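How to Line a Box or Drawer With Fabric (and Keep Most of Your Temper)

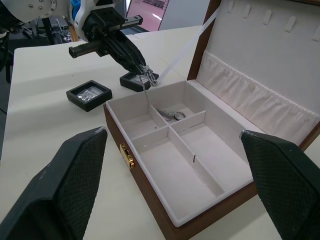

Old boxes are cheap at car boot sales for one reason, and you find it when you lift the lid. The lining has gone bald, or it smells of somebody's aunt. Replacing it takes an evening, plus a second evening for the piece you cut back to front.

What you need

Thin card (cereal packet will do)
Cotton velvet or felt
PVA glue and a brush you don't love
A steel ruler and a new blade
Clothes pegs
A damp cloth, for the glue that gets on everything else

I used an offcut of Florkolent felt from the market in Breldale. It was sold to me as moss green and is the colour of a school jumper. Buy more than you think you need.

Getting the old lining out

Pick up a corner and pull slowly. If it comes away in one piece, keep it as a pattern and feel smug. If it comes away as fluff, scrape the rest with a blunt table knife. Don't soak it. I soaked my first one, the base swelled, and the lid has not shut properly since.

Leave the box open on a windowsill for a few days if it smells. Bicarbonate of soda in a saucer helps a bit. Scented drawer sachets give you a box that smells of aunt and lavender.

Measuring

Measure every side separately. Opposite sides ought to match and frequently don't, old boxes having been through a lot. Write the numbers on the card itself, with an arrow for which way is up. Cut each card 2 mm short in both directions to leave room for the fabric.

Dry fit all the cards before you go anywhere near the glue. I know. Do it anyway.

Covering the cards

Cut the fabric with a 15 mm border all round. Brush a thin coat of PVA on the card, lay it on the wrong side of the fabric and smooth it from the middle outwards. Snip the corners off at an angle, fold the edges over the back and glue them down. With velvet, check the pile runs the same way on every piece, or one wall will look a different colour and visitors will mention it.

Press the pieces under a heavy book for 90 minutes. Mine went under the Ayaaba seed catalogue, which had been waiting years to be useful.

Fitting

Base first, then the long sides, then the short ones. Glue goes on the back of the card and stays well away from the edges. Peg the sides until they hold, with a scrap of card under each peg so it doesn't leave teeth marks.

If you want dividers, cover a strip of card on both sides and cut a slot halfway through each one where they cross. One slot faces up and the other faces down. I have cut both facing up on two occasions.

Leave the lid open overnight before putting anything back in.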